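Search notebook Enter keywords Go

September, bin cell, KUKA arm

Cable check before the afternoon runs. The yellow cable was pulling tight when the wrist turned in toward the far wall of the box, so I gave it more slack in the loop and redid the white ties. Jogged joint 6 both ways at 10 percent. No rubbing that I could hear. 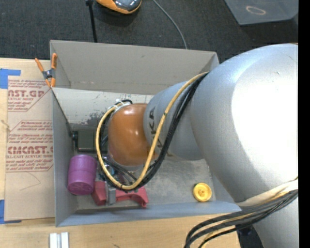

Rechecked the box corners against the base frame after that. Front right was off by 3 mm, now corrected in the Janix config. Spring clamp stays on the corner, please leave it.

Ran job 3911, 19 picks, 11 good. Most misses were near the walls. Abdelghani Shehata has the log.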